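Grenau bench, two-arm cell – software checklist before release of planner build 308
Inspected 10/08/2019

I have kept the items in the order we do them at Plaltport, and please forgive the long comments, I would sooner write too much than have somebody guess.

1. Stop signal reaches both arm controllers. OK
Comment: Tested from the console and from the pendant. Do it again after any change to the driver.

2. Speed limit loaded at startup. OK
Comment: Set to 30 percent. The old config file from June still sits in the folder, and I would dearly like it gone.

3. Wrist camera calibration matches the fixed camera. OK with remark

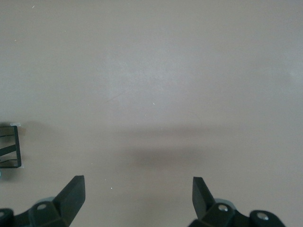 Comment: The exposure setting is locked now, which has helped the segmentation a great deal – shadows from the gripper used to come through as small objects, and the planner would politely steer around them.

4. Object poses refreshed before every grasp. Needs work
Comment: A bowl that hangs over the rim of the tray gets a pose, but the collision box stops at the tray edge. The Oltard planner then thinks it has more room than it has.

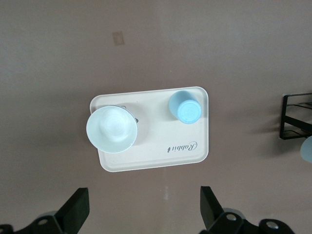
Van Rooij wrote back that the box should come from the point cloud and never from the tray model, and asked us to hold this item open until their patch is in. Fair enough, it stays open.

5. Arm-to-arm clearance checked while both arms are moving. OK
Comment: Margin is 60 mm. Lovely to have it hold on the crossing paths, which gave us such trouble in the spring.

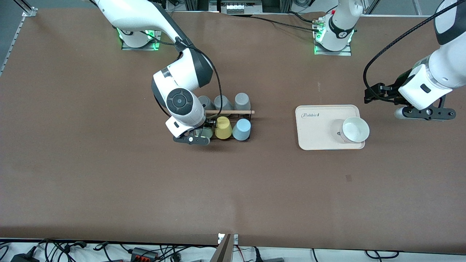 6. Watchdog halts motion when a camera drops out. Failed, then OK
Comment: It took 2 tries. The first time the timeout was set in the wrong launch file, so do look there first.

7. Logs saved with the build number. OK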